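Pominard's engineers began with the washing-up, and bowls remain the item they discuss most. "A rim is thin, curved and shiny," the project lead says. "Close two flat fingers on it slightly off line and the bowl turns."
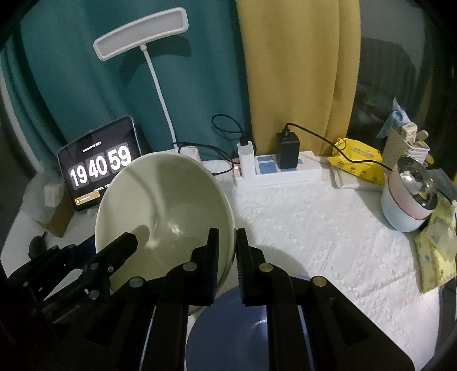

Parallel jaws on either side of the rim of a pale green bowl.

The team has logged 3479 grasps by hand. Can a machine clear a table yet? "One known bowl, yes — nearly 80 per cent of the time. A mixed stack, no."

Speed is the other limit. The current controller, Rai, takes eight seconds to settle on a grip. "A shop floor would want less than one," she says. Plates come next.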